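Etach says its simulator can pick your gripper for you. We'd wait.

8th June

Etach has opened its gripper comparison package to outside testers, and the headline claim is a big one: run your arm and your choice of fingers in a rendered room, read the score, and skip most of the bench work. The first report covers two parallel-jaw models, the Burnum and the Mansilla, each put through 2000 simulated grasps on a two-armed robot.

The Burnum came out ahead by 12 points. Etach calls that decisive. It might be, if the company had said what friction values it used for the finger pads, or whether both models got the same closing speed. The report runs to 27 pages and neither number is in it.

The camera comparison is thinner still. Testers can switch between a view from the robot's body and one mounted close behind the fingers, and Etach says the close view "improves results" without saying which results.
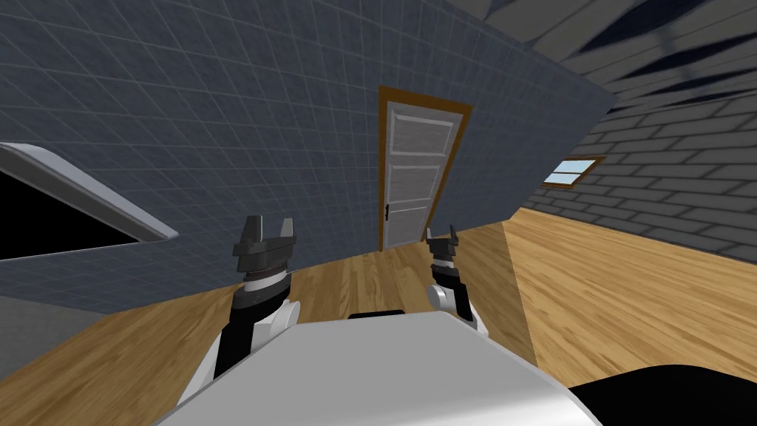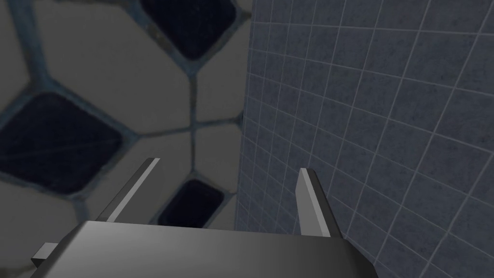 Two views from the simulator, both with open, empty grippers.

Sim scores have a poor record of surviving contact with a real workbench. Soft packaging sags, cables drag on the wrist, and a finger that closes cleanly in software can skid on a greasy part. Etach says it checked its results against hardware, but the check was 60 grasps with one arm in one lab, all of them on rigid blocks. The Mansilla is sold mainly for bags and pouches. Testing it on blocks tells a buyer very little.

Emia, which makes the controller used in the hardware check, was quick to repeat the 12-point figure on its own product page. The page leaves out the block detail.

There is some good in the package. Setup is quick, the test files are open, and anyone can rerun the grasps with their own settings. We changed the pad friction slightly and the gap between the two grippers shrank to almost nothing, so we'd like to see that setting explained before anyone spends money on the strength of the ranking.

Etach says soft objects will be added by March. Pricing has not been announced.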